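Home Reviews Buying Guides Budgets Suppliers Contact

Gosellow bench-cell planning package: review

Gosellow supplies this package to workshops preparing to purchase a first robot arm. It comprises a simulated cell, a costing sheet and 72 days of support. Our training department assessed it before committing funds to the Billholm site.

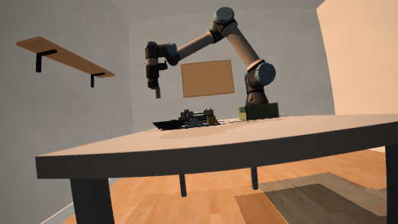
Budgets for bench cells are commonly drawn up around the arm alone. The licence, at £243 per seat, encourages a wider view. Table space has to be costed too, and the simulated layout sets the arm on a block towards the back of the table, with the parts grouped in front and to the left. We revised our own bench order accordingly.
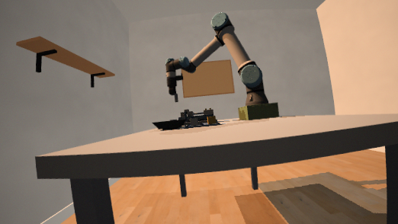 The costing sheet is less satisfactory. Delivery is entered as a flat £100, and spare gripper fingers have no line at all. We added £500 for tooling before submitting our figures.
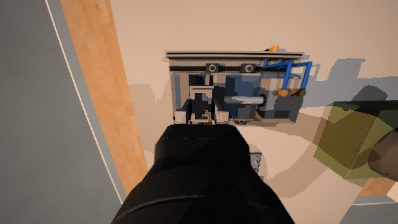 Ashworth replied that the sheet had served his department well enough, but that anyone purchasing a second arm should ask for the Urik edition, in which maintenance is itemised by year. We have requested a copy. The standard package is recommended for a first purchase, subject to the additions noted.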